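February 5, 2024

Chopsticks week! We've been at the dining table since breakfast, teaching by hand, and my thumbs are toast. The job is simple for me and awful for a robot: take one stick, lift it straight up, put it back in the cup.

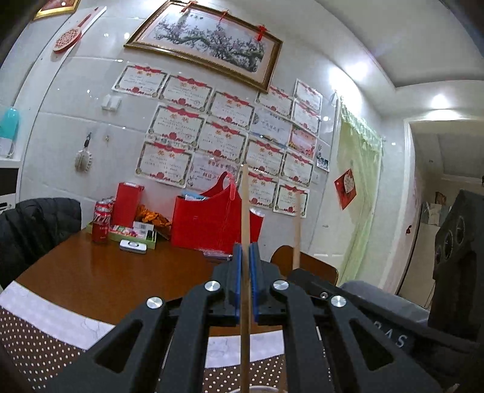
I got through 176 tries before lunch and threw out 20 for being too jerky (slow down, me!). Back in December I squeezed way too hard, and the Tedmont policy learned to squeeze too hard right along with me. 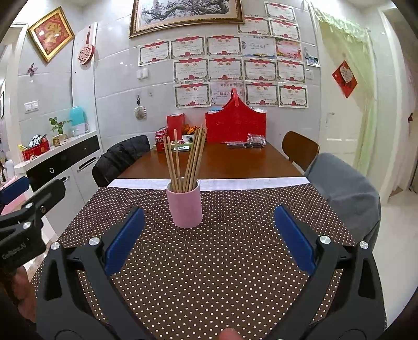

*Pink cup, polka dots, gripper open.*

Two more sessions and then I start training.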